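Print this page | E-mail this page
Last updated: August 28, 2024

Minutes - Soft Materials Subgroup, Uvadgate project

Present: Mirela Brito, Mpho Le Roux, Dineo Shezi, Tươi Trương, and me (Reshma Mabaso, typing as fast as I can, so please fix my spelling before this goes up to the main list)

Minutes of last time
Approved with one change. I had Mpho down for ordering new fingertip pads and it was Dineo. Sorry, Dineo! They've been ordered, and the supplier says two weeks.

Where we are with the bimanual policy
Mpho went first. The training set for the stretch-and-handle task now stands at 170 teleoperated demos, all recorded on the dark cloth. He's thrown out the ones where the operator stopped to think for a long time, because the policy was picking up the stopping and would just sit there holding the thing. I remember that well from the spring and it was painful to watch. The new checkpoint (we're calling it Yule, Mpho's choice, no debate) hesitates a lot less.

Tươi asked if we'd thrown out too much. Mpho doesn't think so but will train one more run with the slow demos left in, so we have a fair comparison for the write-up. We all liked that.

Perception
Long one, this. Thin stretchy stuff is still the worst thing we ask the depth camera to look at. Tươi showed depth maps where the middle of the material just goes missing and the edges float off somewhere behind the table. Her Oltorano mask model works from color only and does much better, though it gets confused when the material twists over on itself. She wants to label around 6 hours of video by hand. Mirela said that's a lot of labeling for one person, and I said I'd take part of it (I like labeling, I put the radio on).

We agreed to keep the black backdrop for now. Dineo would rather move to a messy background sooner, and I see her point - a method that only works in front of black cloth isn't much of a method. We'll come back to it in November once the first results are written down.

Grip force
Dineo has the new limits in. The old ones came from the cardboard task and were way too strong for this. She's also made the two arms share one tension estimate, so the left doesn't pull harder just because the right moved. Mirela asked whether the thumb and index finger alone are enough, or if we should bring in a third finger. Dineo wants to stay with the pinch until the numbers tell us otherwise. Some back and forth here, pretty friendly, and the pinch stays.

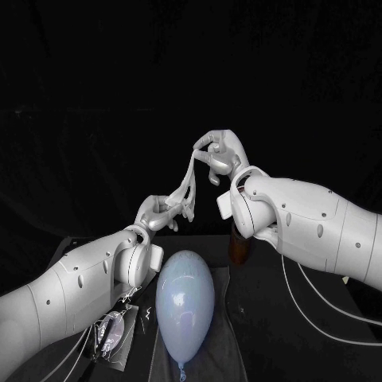
Both hands holding the stretched material over the table, with an inflated balloon on the cloth below.

Mirela would like the cables tidied up before the next round of recording. Fair enough! Mpho and I will do it together.

How we score a trial
We went around on this for ages. At the moment a trial counts if the material is still in both hands at the end, and Tươi feels that's too easy to pass. We settled on 5 grades in place of pass/fail, and two people grade each trial without seeing which checkpoint was running. Mirela will write the grading sheet and try it on old recordings first.

Dritico loan
The tactile sensors from Dritico can stay with us through November. Mpho has signed the form.

To do
Mpho - comparison run with slow demos; cables (with me)
Tươi - send me the first batch of video to label
Dineo - plot of shared tension against time, a few trials per checkpoint
Mirela - grading sheet
Reshma - labeling, cables, these minutes

Any other business
Tươi asked if we can start a bit later next time. Yes, please. Mirela will send round the new time.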